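Manole reading room gets its table back

12 November 2003

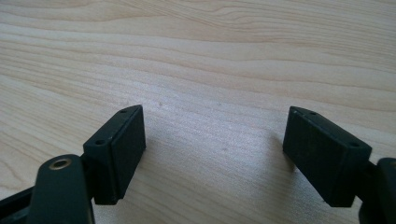
Readers at the Manole library have a new table to lean on, the old one having been sent off in July with a wobble that three generations of folded beer mats had failed to cure.

The replacement has a pale wooden top with a long, wavy grain, and was made by Jaltus, a joinery firm two streets away. It cost 902 pounds, which the library raised through a book sale, a raffle and an evening of folk songs that was, by general agreement, long. The takings came to 1,106 pounds. What was left over has gone on felt pads for the chairs, after complaints from the local history shelves that the scraping could be heard in the Middle Ages.

It seats 12, or 15 if everyone is reading a paperback. Broadsheet readers have been asked to fold.

The pale wood was not the unanimous choice. A petition for something darker, on the grounds that it would hide the ink, drew over 15 signatures – several of them in ink, on the old table. The library has answered with a supply of blotters and a notice about fountain pens.

Hot drinks remain banned. Cold drinks are under review, as they have been since the library opened.

The reading room is open at its usual hours.

Search news Enter keyword Go

Recent items
Alent bus shelter to face the road again
Jovmont allotments: marrow result stands
Lost glove box at Manole library is full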